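How to take an old power supply out of a desktop case

For people who open their computer for the first time

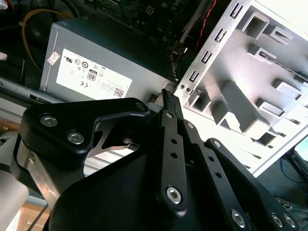

Written by the Plurau repair page editor, hardware section
April 13, 2019

The power supply is the gray metal box with the big label. In the case on the photo it sits at the upper left, and between it and the drive cage there is a gap. Look for this gap in your own computer also, because you will need it for your fingers and for the cables.

What you need: a Phillips screwdriver, a small cup for screws, a flashlight and some pieces of paper tape.

1. Shut down the computer. Put the switch on the back to "O" and pull out the power cord. Then press the front button one time and wait a few minutes.

2. Remove the side panel and lay the case on a table, with the open side up. I put an old towel under it, otherwise the feet make scratches on my desk.

3. Read the label before you touch any cable. The one in the photo has UL and CE marks, a barcode, and an "80" efficiency badge near the center. Write down the model and the wattage from your own label, or take a picture with your phone. After the new unit is inside, you will want to compare.

4. Unplug the cables from the motherboard, the drives and the graphics card if you have one. The wide motherboard plug has a small clip. Press the clip and pull on the plug, never on the wires. Mark each cable with tape. Last November I skipped the tape and lost a whole evening.

5. Bring all loose cables out through the gap. If they are tied to the drive cage, cut the ties carefully.

6. Hold the power supply with one hand and remove the screws on the back of the case, usually four. The unit is heavier than people expect.

7. Move it a little toward the front and lift it out. In some cases you must first take out a drive.

Never open the power supply itself. The parts inside can keep a dangerous charge for a long time, also without the cord.

Before you put in the new one, clean the dust from the empty place with a dry brush. The new unit goes in by the same steps in the other direction, and you close the side panel only after the computer has started normally.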